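About us

Hello, and welcome to Harawira! I started roasting coffee at home, for me and a very patient kettle, and it got rather out of hand. We've been a proper little company since June, at unit 231 on the Kesitmont estate.

I still like to look at every batch in a small bowl before I bag it up (and yes, I eat the odd bean).

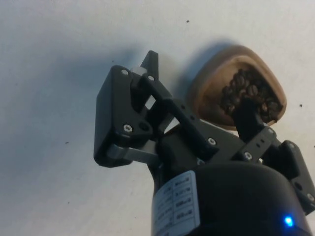

Roasted beans in one of our small wooden bowls

We do two coffees: Povorach, the dark and chocolatey one, and Eter, which is lighter and lovely with a splash of milk. I change my mind every week over which I like best!

People ask about the dishes too. I've picked them up over the years at markets and car boot sales, so hardly any of them match. The teardrop ones are my favourites for tastings.
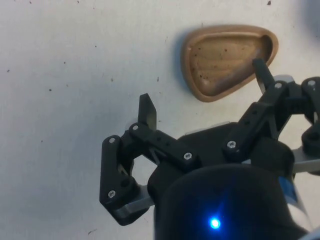 Teardrop dish, crumbs and all

Pop in on a Saturday if you're nearby, the grinder's usually on.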